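Birthorpe Training Softballs, Box of Twelve
Softer-core practice balls for clubs, schools and back gardens

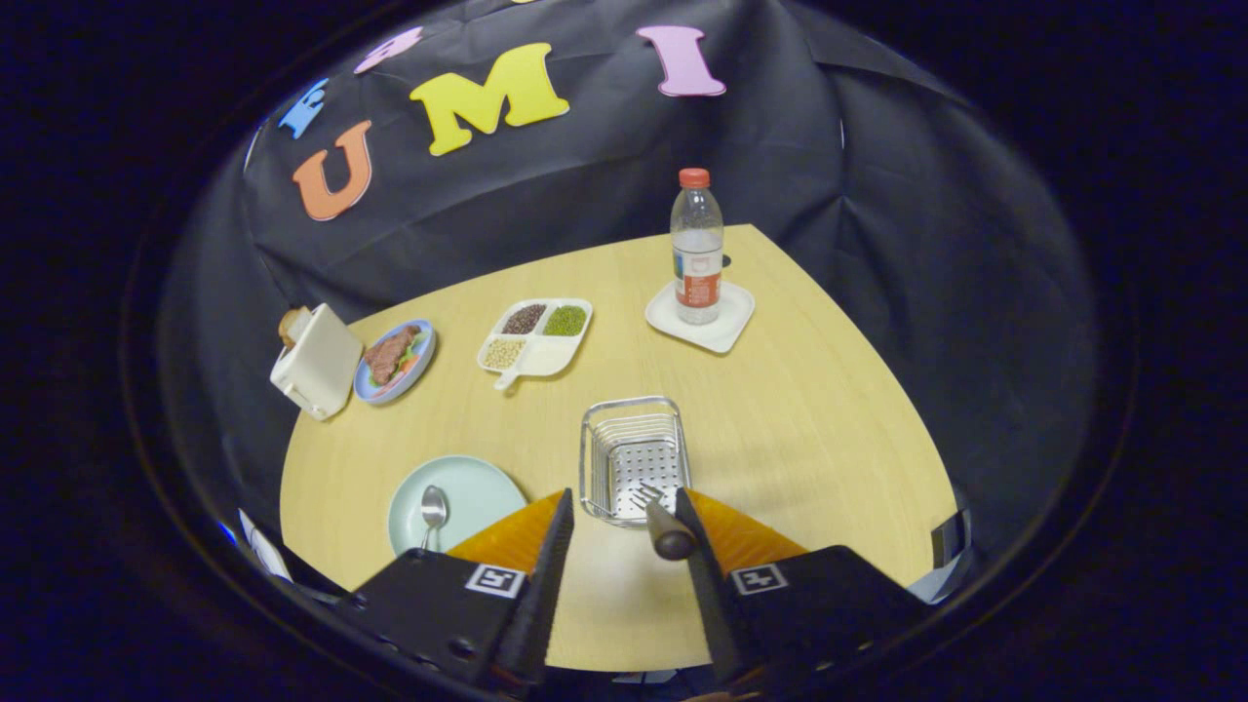 Foam letters on black cloth, with a light wooden table.

We have been selling the Birthorpe softball for a good many seasons now, and it is still the one we hand to people who ring up and say they have a new team, no kit and not much idea where to start. It has the same size and seam height as a match ball, so young fielders get used to the proper feel in the glove, but the core is a good deal kinder on the fingers (and on the shins, if your infield is anything like ours was!).

The cover is a stitched synthetic that copes well with damp grass. It will scuff on tarmac, as any softball will, so if you train in a car park over the winter do please keep a separate set for that and save these for the field. Wipe them with a barely wet cloth after use and let them dry somewhere airy, well away from a radiator.

Dennis Cropper at Onstead has run his junior sessions with these since they first came in, and he tells us the pitchers like the raised seams best of all. Lilibeth Sison, who coaches the under-twelves there, prefers them for batting tees and soft toss, and did ask us to mention that they are lively off an aluminium bat, so leave a bit more room behind the nets than you think you need.

What you get
12 training softballs, optic yellow, red stitching
Mesh carry bag with drawstring
2 spare bag toggles

Size: 12 inch
Core: soft polyurethane
Suitable for: practice and friendly games. Not approved for league matches, for which please see the Himard match ball.

Delivery
Orders normally leave us within 2 working days. We had 3,000 balls arrive in July, so there are plenty on the shelves, and clubs wanting several boxes can have them sent together at a single carriage charge. Just drop Jocelyn Li a line through the contact form before you order and she will sort it out for you.

Unused boxes can come back to us within 28 days. Balls that have been hit can't, I'm afraid, however briefly!

Page updated October 2026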